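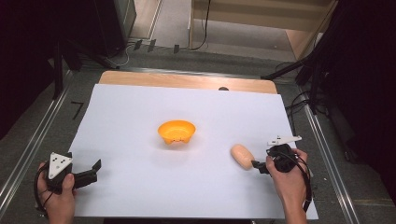 Play food and play kitchens: the questions I get asked most

I've been running the toy library side of Fillia out of my place in Zarncombe for six years now, and the play food tubs are easily the most borrowed thing on the shelves. I get the same questions at the door over and over, so I've finally typed up my answers. If yours isn't covered, send me a message and I'll get to it after the kids are in bed.

What do I need to get started?

Far less than the catalogues would like you to think! A bowl and something to go in it. My favourite starter set is one plastic bowl in a bright colour (I'm partial to orange) and one plain, roundish bit of pretend food that could be a bread roll or a potato depending on who's cooking that morning. That'll get you through weeks of play with a two-year-old. You can add a spoon later, and they'll probably pinch one from your drawer anyway.

Isn't realistic food better?

Depends on the kid. My eldest wanted every seed on the strawberry and got quite cross about a carrot with no top. My youngest will serve you the same beige lump as bread, a mango, a sleeping mouse and "hot chips", all in one sitting. I lean towards the plain stuff for the little ones because it goes further, but if yours is a stickler then get the fancy strawberry and enjoy the peace.

Why do you keep telling people to put paper down?

Ha, yes, I do go on about this. I lay a big sheet of white paper over a wooden board and put the board on the carpet. The board gives you a firm, flat spot so the bowl doesn't tip, and the paper means you can draw on it — plates, a stovetop, a road to the shops, whatever they're into. Bright colours look terrific against white, too, and I swear mine stay at it longer when there's less clutter in the way. When the paper's had it, flip it over and use the other side.

What size board?

Mine's an offcut my neighbour Gil-soo Oh was going to throw out, and I've never measured it. Big enough that two kids can kneel at it without bumping heads. Give the edges a good sand and check for splinters every now and then. Light timber is nice if you have a choice, but an old tray or the back of a puzzle board is fine.

My son just puts the food in the bowl and tips it out again. Is that okay?

More than okay! Putting in and tipping out is the whole game at that age. Jin-sol Ji, who used to run our morning group, called it "the filling months" and told us all to sit on our hands and let it happen. The pretend cooking came along later for both of mine, and I don't remember doing anything to hurry it up.

What shape of bowl works best?

Shallow and wide, with sides that flare out. Little hands can get in and see what they're after. Deep mixing bowls look like more fun, but they tend to end up as hats (also fun, just a different game).

How do you wash it all?

Hard plastic goes in a sink of warm soapy water, then a rinse, then onto a tea towel overnight. I don't put anything hollow in the bath because water gets in through the seam and you'll never get it out again. Felt food gets a spot clean only. If you've borrowed from us, please wash before you bring it back — we do it again at our end, but it's a big help.

How much do you have?

We did a proper count in December and got to 263 pieces of play food, not including bowls and pans. Jamie Mapplebeck did the counting on my lounge room floor and has asked not to be invited next time.

Can I borrow more than one tub?

Two tubs per family, for up to a month. If you've got a birthday party coming up, ask me and I'll see what's out. Missing pieces are no drama, just tell me so I'm not hunting under my couch for a pretend potato you've already found in your car.

Do you take donations?

Yes please! Bowls, plates and cups especially. I can't take anything cracked, anything with flaking paint, or anything small enough to fit through a toilet roll tube. Drop-offs are best before 10 am, and the green tub on the porch is the one to use.

Do you sell any of it?

No, it's borrowing only. Adelmo Martinelli at the Pacheco swap table often has spare kitchen bits going cheap, so try him first.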